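Home | About us | Services | Care labels | Trade accounts | Collection rounds | Contact

About Zirnthorpe Textile Care

Zirnthorpe Textile Care is a commercial laundry and finishing works on the Sekcombe road. It processes flat linen, table linen and workwear for hotels, care homes and dental practices. The company was set up by Benito Vallejo, who had previously maintained boilers for a hospital laundry, and it still runs from the original building.

Plant

Washing is done in barrier machines with a dirty side and a clean side. Loads are weighed in, and no machine is filled past 90 per cent of its rated capacity. Polycotton sheeting is washed at 71 degrees with a three-minute hold. Coloured goods are sorted by shade and washed at 40 degrees unless the label allows more. Water is softened on site and hardness is tested at the start of each shift.

Extraction runs at 800 rpm for mixed fibres. Pure cotton goes through a faster final spin, which shortens ironer time. Tumblers are gas fired, and lint screens are cleared after every load.

Finishing

Flat items are fed to the ironer by hand and inspected on the outfeed side. Anything stained is returned to wash once. Items that fail a second time are bagged separately and listed on the delivery note, and the customer decides whether to scrap them. Small tears are mended in the sewing room. Shaped garments and loose covers are pressed on padded tables.

Accounts

Trade accounts start at 100 pieces per collection. Turnaround is two working days. Rental stock is held under the Lahtinen range (percale, white only) and the Derard range (dyed table linen, 7 shades). Customer-owned goods must be marked before the first collection; we can heat-seal tags on request.

The collection bay opens at 6.30 am. Price lists are revised each January.

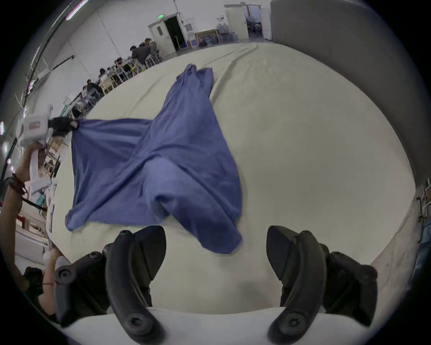 Periwinkle-blue cloth on a padded surface.

Related pages
Stain return procedure
Shade card, Derard table linen
How to mark your own linen
Collection bay access
Vacancies: ironer feed, early shift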